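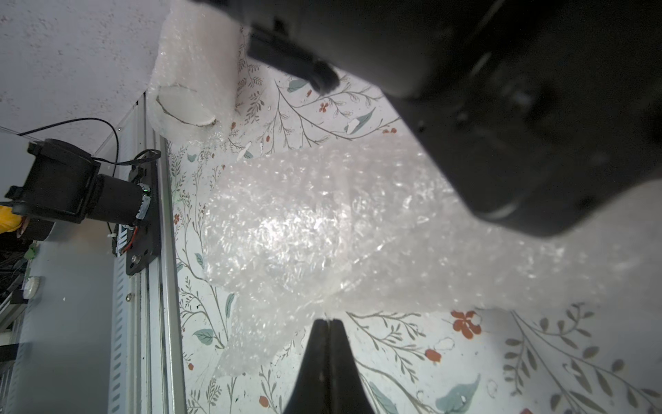
I fished my first proper pike match in April, on Sternden reservoir, and I have been meaning to write it up ever since. It was a club pairs event, boats only, lures only, and I was drawn with Sérgio Antunes, who has fished the place for years and knows where the old field walls run under the water. I got my kit ready at home the evening before. Lures with treble hooks travel badly, so the big ones get rolled in bubble wrap. I took 15 lures. I used three.

The rules were simple enough. Each pair had from seven in the morning until three in the afternoon. Your best five pike counted, measured on a board and photographed, then put straight back. Anything under 50 centimetres scored nothing. Ties were split on the longest single fish. There were a few of us new to it, so Kristaps Ots went through the rules twice on the jetty, which I was glad of, as I had missed the part about the mouth of the fish having to touch the end of the board.

We drew a boat with a decent engine and a bad anchor. Sérgio wanted to start on the north bank, off the dam end, where there is a shelf that drops from six feet to 20-odd. Most of the other boats went the opposite way, up towards the feeder stream. I would have followed them. He said they could have it.

For the first hour and a half we had nothing. The wind was coming across us and the boat kept swinging on the anchor, so that every cast was at a different angle to the shelf. I started on a jerkbait, a Huvari in a perch pattern, and worked it far too fast. Sérgio watched this for a while and then told me to count to four between pulls. I did, and had a follow on the third cast. The fish came right up to the boat, looked at the lure and went down again. It was a good one too.

We gave up on the anchor at half past eight and drifted instead, with a drogue out the back. That was the best decision of the day. On the first drift Sérgio had one of 61 centimetres on a soft shad, and I had one just short of the limit, which went back without troubling the scorecard. On the second drift I had a proper fish. It took on the pause and I thought I had snagged the bottom until it started moving off to the left. It measured 84. My hands were shaking so much that Sérgio had to take the photograph again, as the first was mostly of my sleeve.

We did that same drift for the rest of the morning. Up on the engine, round in a wide loop so as not to go over the fish, then back down with the wind. By noon we had four on the card. I lost one at the net, entirely my own fault. I had the clutch done up too tight and it pulled free when it dived under the boat. I was annoyed about that for a good while and I am still a bit annoyed now.

Then it went quiet. The wind dropped off after lunch and the water went flat, and we could see other boats moving about a lot, which usually means they aren't catching either. We tried trolling along the dam. We tried the shallows by the old pump house. I changed to a spinnerbait, which picked up weed and nothing else. Sérgio ate a whole malt loaf.

With 40 minutes left we went back to the shelf and cast from a standstill. He put a small white shad out towards the drop and let it sink all the way, and then hardly moved it. It was taken on the second lift. The fish was 58, so nothing special, but it was our fifth, and that filled the card.

We came third. The winners, from the Vultelier club, had found a group of bigger fish in the mouth of the stream before nine o'clock, so the crowd had been right about that end of the water and we had been lucky at ours. Their longest was over a metre. Second place beat us by 13 centimetres across the five fish. You can work out for yourself what the one I lost would have been worth.

A few notes for my own use, mainly so that I can find them next spring. Set the clutch before the first cast and check it again after lunch. Take a longer rope for the anchor, whatever the boat is supposed to come with. Slow down in cold water, then slow down again. Bring fewer lures and a second pair of gloves. The long-nosed pliers need to live in the jacket and not at the bottom of the bag.

The next one is at Rizvi lake in the autumn. Sérgio has already said he will partner me if I bring the malt loaf.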